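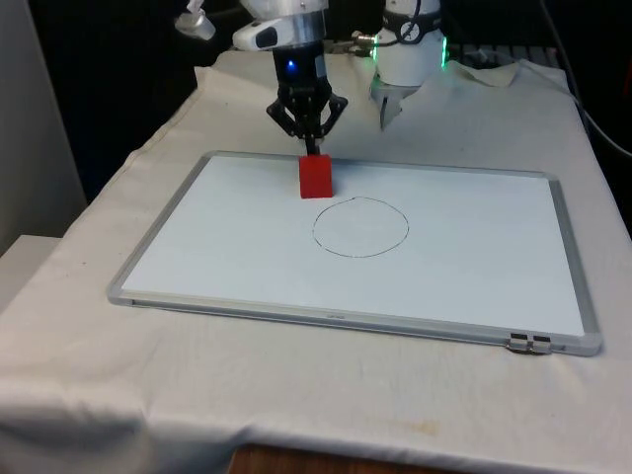 Figure 1. Red rectangular block, long axis vertical, near the far edge of a whiteboard lying flat on a cloth-covered table.

Unit 3 handout: Writing boards and tabletop surfaces
Clarkside, Interior Materials and Fittings, February

3.1 Scope

Unit 2 dealt with boards fixed to walls. Unit 3 covers the same product laid horizontally. A whiteboard used flat is no longer only a writing surface. It becomes a tray, a work mat and a reference plane, and it is loaded in ways the wall-mounted board never is. Read sections 3.2 to 3.5 before the lab. Section 3.6 is the exercise sheet.

3.2 Layers and support

Treat the flat board as a stack. From the floor up: table, covering, board, object. Each layer passes load to the one under it, and each joint between layers has its own friction and its own give. In Figure 1 the covering is a cloth and the table under it is brown wood.

A cloth under a board does three things. It spreads contact over small high spots in the tabletop. It protects the table finish from the board's edging. It also lets the board creep when pushed from the side, particularly if the cloth itself is free to slide on the table. Folds should be pulled out before the board is set down. A fold under one corner will rock the board, and the rock gets worse as the load moves toward the opposite corner.

3.3 Surface types

Melamine: low cost, light, scratches easily, holds ink stain after long use.
Painted steel: magnetic, moderate scratch resistance, chips at cut edges.
Enameled steel: magnetic, hard, heavy, brittle under point impact.
Glass: hard and smooth, very low stain, needs full support when laid flat.

The type can't be identified reliably from a photograph. Use the magnet test and the edge inspection from Unit 2.

3.4 Upright blocks on a flat board

A rectangular block stood on end has a small footprint and a high center of mass. For a uniform block on a level surface, the tipping angle is found from

tan(angle) = base width / block height

where base width is measured in the direction of tipping. A block three times as tall as it is wide tips at a little over 18 degrees. Turning the same block on its side raises the figure to over 71 degrees. A block held from above is not free-standing, and the formula does not apply to it until it is released.

Placement near the edge of the writing surface needs care on framed boards. The edging may stand above the surface. If part of the base rests on the edging and part on the surface, the block starts at an angle and the margin is reduced by that amount.

Color matters for visual checks. A saturated block on white gives a clear outline, and a gap under the base is easier to see. View along the surface at board height. A view from above will not separate "touching" from "very near."

3.5 Lab specimens

The lab uses a Jarkik board, stock no. 2278, with a Lumier cotton cover. The test block has a base 11 mm wide. The board is 300 mm on its short side. Do not use solvent cleaner on any specimen.

3.6 Exercises

1. The test block is 33 mm high. Find its tipping angle on a level board, then on a board already tilted 2 degrees in the direction of tipping.

2. Lay the board directly on the table and measure the side force needed to start it moving. Repeat with the cover in place. State which joint slipped first.

3. Put one fold under a corner of the board. Record the rock at the opposite corner with the block at the center and then near the far edge.

Reading: Aydoğan, Horizontal Work Surfaces, from p. 117 to the end of the chapter. Bring the edge inspection sheet from Unit 2.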